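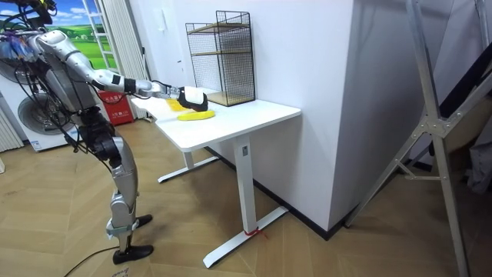
Fig. 4 – Standing desk with wire mesh shelf unit

4. Setting the desk height

Before you start, check that the Tanodeck control box is plugged in and the red lock tab is removed.

4.1 Press and hold DOWN until the desk stops by itself. Keep holding for five seconds more. The display shows 000.
4.2 Stand in your normal shoes and press UP until your elbows are at the colour mark of the height card.
4.3 Press M, then 1, to store this height.

Note: If the display shows E3, the cable of the left leg is loose. Unplug the power, push the cable in and repeat from 4.1.

CAUTION – Keep at least 25 mm free between the desk and the wall or window sill.

For spare feet, order part 1281. The longer power cable (2000 mm) is part 3428.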